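3.2 Sorting small household batteries

Of all the chores we looked at, battery sorting was the one we enjoyed studying most. It takes very little space and it asks for a surprising amount of judgment. Almost every home in our survey had a drawer, a jar or a biscuit tin where used cells end up, and almost every one of those collections was a mix of sizes, ages and makes. People told us they meant to deal with it "one of these days." We wanted to know what dealing with it looks like when it is broken down into separate hand movements.

The study used loose cells collected through the Storkham drop-off program in October. From about 4,000 donated items we drew the sets used at the table, leaving out anything swollen, leaking or badly dented. Each set was kept in its own paper bag until it was needed. We did not clean the cells beyond wiping off dust, so labels with scuffs and faded print stayed in the study. These are the cells people really have!

Three things make a cell hard to sort. The first is that it rolls. A cylinder laid on a smooth table will move at the lightest touch from the side, and it will take its neighbor along with it. The second is that the sizes are close to each other. AA and AAA are easy to tell apart next to one another, much less so when a single cell lies alone with nothing to compare it to. The third is the way the cell is resting. A cylinder on its side shows its full length and most of its label. Stand the same cell on its end and, seen from above, it turns into a small circle, easily taken for a coin cell. Figure 2 gives a sense of how the table looked, with two AA cells side by side and a small round metallic item upright next to them. 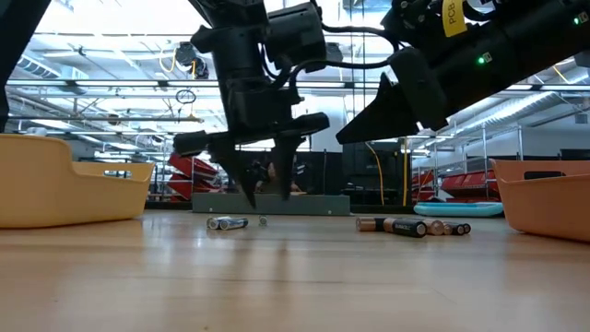 Figure 2. Batteries in two groups on the wooden sorting table. The two silver AA cells left of center lie parallel to each other.

We spent a good while choosing the tabletop, and it was time well spent. An early version of the task was done on a felt mat, which stops rolling almost completely and makes the whole thing feel pleasantly calm. But kitchen tables are not covered in felt, and we found that the habits people form on a mat fall apart on a bare surface. On wood, a careful sorter approaches the cell along its length and lifts it cleanly. On felt there is no need to bother. We moved to wood after the second pilot and stayed with it. The one drawback is glare. A glossy finish picks up the ceiling lights, and a silver cell lying in a bright streak can be hard to see from some angles.

Grouping turned out to be the most interesting part of the work. Sorters seldom went straight from a mixed heap to finished containers. They made loose clusters on the table first, usually by size, and then went back over each cluster to check it. We call this the holding stage - a short pause in which a cell has been given a place but can still change it. In the written notes from 30 sessions, the holding stage appears in 22, and in most of those it was used to settle a doubtful size or to separate a button cell from something that only looked like one.

The category labels follow the Nestarach household waste list, with one change. That list puts all round cells under 2 centimeters tall in a single class. We split button cells from coin cells, as their drop-off rules differ in two of the towns we worked with. Terminal taping was treated as a separate chore and is taken up in Section 3.4, along with the containers.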